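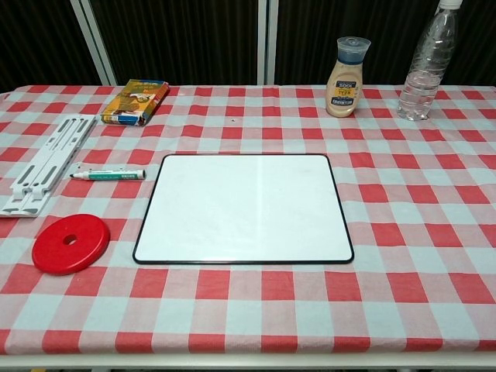 The Vindach tablecloth is woven on the same looms since our first season, and it remains the article we sell the most. It is made from cotton of medium weight, dyed in the yarn before weaving, so the pattern is equally clear on both faces and you can turn the cloth when one side is tired. We offer the gingham in four color pairs. The red-and-white one is what you see on the table with the small whiteboard in the middle, and from a normal distance the checks of this pair mix into a softer pink where the two yarns cross. The other pairs are blue and white, green and white, and gray and white.

Sizes and hems

The cloth comes in three rectangular sizes, for tables of four, six and eight persons. Please measure the table top and add the drop you wish on each side. For daily meals most people like a short drop, which does not lie on the knees. For a holiday table you may want more. All hems are double and the corners are mitered by hand in our workshop in Nimri street. If your table is of unusual size, Telma Gallardo can cut and sew to measure. She needs the length, the width and the thickness of the top, and she will answer with a price before anything is cut. Articles made to measure can not be returned, except when the mistake is ours.

Round cloths we make only on request. The checks do not fall evenly around a circle and some customers were disappointed by this, so we now send a paper drawing first.

Washing

Wash before the first use, alone or with similar colors, in warm water. The cotton shrinks a little in this first wash and after that it keeps its size. Our measures are given after washing, so a new cloth will look slightly too long when you open the package. Red yarn can give some color in the first two washes. Do not use bleach, also not on the white parts. Tumble drying is possible at low heat, but the hems stay flatter if you dry on a line and iron while the cloth is still a bit damp.

For fat stains, put dish soap on the place before washing. For red wine, use cold water at once and no salt – salt can fix the stain in some dyes. Candle wax should be cooled, broken off, and the rest ironed out between two sheets of plain paper.

Wurkeo finish

For restaurants and school canteens we offer the same fabric with the Wurkeo finish, which makes drops stay on the surface for some minutes. It feels a little stiffer in the hand. The finish becomes weaker with every wash and after 35 washes you should consider the cloth as untreated. We do not recommend it for homes where the cloth is changed each week, the plain one is nicer to touch.

Matching articles

Napkins, bread basket liners and a narrow runner are available in all four pairs. Please order them together with the cloth if the shade is important for you. Yarn is dyed in lots, and a napkin from July may be slightly different from a cloth of the winter. The last red lot gave us 797 cloths and the next one is planned when almost all of these are sold.

Orders and delivery

Cloths in stock leave the workshop in 3 working days. Made to measure takes longer, please ask. For quantities above one box, write to Skarphéðinn Bergmann, who prepares the offers for hotels and shops. Samples of the fabric are free, one piece for each color pair.

Article number for the red pair: 1,507
Page updated 5 February 2025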